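How a Suitcase Finds Its Way Onto the Right Plane

When a family goes on vacation by air, the large suitcases are usually handed over at the airport and collected again after the flight. Between those two moments a suitcase travels by a separate route. It does not pass through the shops or the waiting area. It goes down a belt, through a wall, and into a part of the airport called the baggage hall.

This page follows one suitcase on a trip from Brallmont to Lenihan, with a change of planes at Filtus.

The tag

The first step is the check-in desk. The suitcase is placed on a flat belt with a scale under it. The scale shows the weight. Each airline sets its own limit, and a bag over the limit may cost extra or may have to be repacked.

Next, a long paper tag is printed and looped around the handle. The tag has three kinds of information on it:

Letters that stand for the airport where the trip ends.
The flight number, or more than one flight number if there is a change of planes.
A barcode, which is a row of thick and thin lines.

The barcode stands for a number. That number belongs to one suitcase only for that trip. The number is stored in a computer along with the passenger's name and flights. A small sticker with the same number is given to the passenger. It should be kept until the trip is over.

Old tags from earlier trips should be taken off before check-in. A scanner may read the wrong one.

Into the baggage hall

Behind the check-in desk, the suitcase drops onto a wider belt called a conveyor. A conveyor is a long loop of rubber or fabric stretched over rollers. Motors turn the rollers, and the rollers pull the belt.

In the baggage hall the conveyors go up, down, and around corners. At Brallmont there are 98 separate conveyors, and they are all joined together. A short conveyor can be stopped while the others keep moving. This leaves a gap between one bag and the next. Gaps matter, as the machines further along need to deal with one bag at a time.

Reading the tag

The suitcase then passes through a metal arch fitted with scanners. A scanner shines light on the tag. The white parts of the barcode send back a lot of light and the black lines send back very little. The scanner turns this pattern into the bag's number.

A tag can end up on the top, on the side, or underneath, so the arch has scanners pointing in many directions. If none of them can read the tag, the bag is moved to a side belt. There a worker picks up a hand scanner and reads it, or types in the number.

Screening

Every checked bag is screened. The suitcase goes through a large machine that uses X-rays to make a picture of what is inside. Different materials show up in different colors on the operator's screen. If something in the picture is not clear, the bag is sent to a room where it can be opened and checked by hand.

Some things should not be packed in a checked suitcase. Spare batteries are one example. A grown-up can find the full list on the airline's website.

Sorting

Sorting is the part where bags for different flights are separated. The computer already knows the bag's number and its flight. It also knows where the bag is, by keeping track of how far each belt has moved.

At Brallmont the sorting is done by a tilt-tray sorter named the Wovura. It is a chain of 449 trays that runs in a circle. Each tray carries one bag. When a tray reaches the right place, it tips to one side and the bag slides down a chute. There is one chute for each flight being loaded at that time.

Other airports use pushers. A pusher is a padded paddle beside the belt that swings out and moves the bag sideways onto another belt.

Loading

At the bottom of the chute, a worker scans the tag again and places the bag on a cart or in a metal container. A small tractor pulls the carts to the plane.

The space for bags is called the hold. It is under the passenger cabin. On smaller planes, workers stack the bags in the hold one by one. On larger planes, the containers are lifted up and rolled in, then locked to the floor so they cannot slide. The weight has to be spread out in the correct way from front to back - a plane that is too heavy at one end is hard to fly.

Changing planes

At Filtus the suitcase comes off the first plane and is scanned again. The computer finds the second flight and the bag is sent to a new chute. Filtus needs at least 2 hours between flights in July, when many people are on vacation.

If a bag misses the second flight, it is put on a later one. The number on the passenger's sticker is used to look it up.

The carousel

At Lenihan the suitcase is unloaded and put on the last belt, the carousel. A carousel is made of overlapping plates, so it can bend around corners without leaving gaps. Lenihan has 7 carousels. A screen shows which one is for which flight.

Stay behind the line on the floor and let a grown-up lift heavy bags. Check the number on the tag against the sticker. Many suitcases look the same.

Words to know

Barcode: a pattern of lines that stands for a number.
Chute: a slide for bags.
Conveyor: a moving belt.
Hold: the space for bags in a plane.
Sorter: a machine that separates bags by flight.

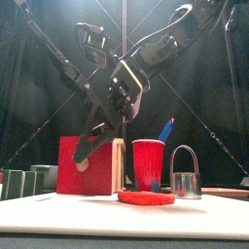 A black robot arm above a white tabletop, with a red block near its fingertip.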